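Clarimano Repayment Planner: review
Posted 6/12/25

Clarimano is a browser-based mortgage planning tool sold on annual subscription. It models variable, fixed and split home loans, offset accounts, redraw and lump-sum payments, and exports the results to a spreadsheet. It does not connect to a bank feed and does not recommend lenders. I have used it since June on two loans: an owner-occupied variable loan with full offset, and a smaller interest-only loan on a unit.

Setup
Each loan takes a page of inputs. Balance, rate, remaining term, repayment frequency and fee schedule are required; everything else is optional. The rate field accepts a dated list, so past changes can be entered in one go and the balance history rebuilt. Mine matched the lender's statements to the cent for the variable loan. The interest-only loan was out by a small amount until I found the day-count setting, which sits under Advanced and defaults to monthly accrual. Most Australian lenders calculate interest daily and charge it monthly, so the default is the wrong one for this market.

Split loans are entered as separate facilities under a common security. You can move an amount between them on a given date and the planner recalculates both schedules. Break costs on a fixed portion are not estimated. There is a field to type in the figure from your lender, and that is the sensible way to handle it.

Offset modelling
This is the strongest part of the product. The offset balance can be a flat figure, a monthly pattern, or an imported CSV of daily balances. I ran the same loan three ways, with salary arriving fortnightly, a credit card cleared on its due date, and an extra $900 a month left in the offset. The pattern method and the daily import gave nearly identical interest over a year. The flat figure overstated the saving, as it ignores the dip after the card is paid.

Multiple offset accounts are supported and can be labelled by purpose. Labels carry through to the export. Partial offset is handled as a percentage, applied before the accrual step.

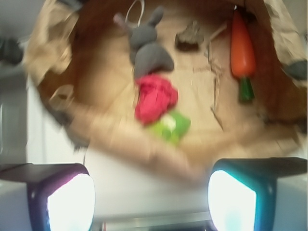
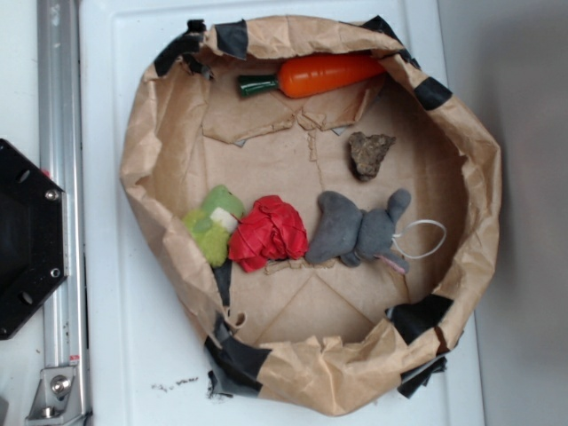

Scenario limits
The standard plan stores 12 scenarios per loan. A scenario is a full copy of the inputs, so changing the base rate afterwards does not flow through to the ones you have saved. Gerach, which I used previously, treats scenarios as differences from a base case and updates them all when the base changes. Gerach has weaker offset handling and no daily import, but for comparing refinance offers its approach takes less work.

Refinance comparison in Clarimano requires a new facility with its own fees. Discharge fee, application fee, valuation and government registration charges each have a line. Cashback is entered as a negative fee. I tested a $2,000 cashback against a lower ongoing rate and the break-even month appeared on the chart with no further setup. The chart axis cannot be rescaled, so small differences late in the term are hard to read. Use the export for those.

Lenders mortgage insurance can be capitalised or paid upfront. The tool does not estimate a premium.

Export and privacy
The spreadsheet export contains values only, with no formulas. Dates come through as text in some versions of Excel and need converting. The PDF summary runs to 2 pages and is suitable for sending to a broker. My broker's office runs Kurico and could not import the file directly, so the figures were re-keyed.

Data is held in the account and can be deleted from the profile page. Local-only storage is offered on the higher plan.

Support
I lodged one ticket, on the day-count default. The reply was accurate and confirmed that the setting is per loan and cannot be changed globally. The help pages are organised by screen, so a search for "redraw" returns the screens where the word appears and no explanation of how redraw is treated in the calculation. It reduces available funds on the transaction date and accrues from that date inclusive.

Compared with Rizk
Rizk is free and adequate for a single variable loan with a stable offset balance. It has no rate history, no splits and no fee lines. Anyone with one loan and no plan to refinance can stop there. With a split facility, or an offset balance that moves a lot during the month, Clarimano gives figures that reconcile to statements, provided the day-count setting is changed to daily before anything else is entered.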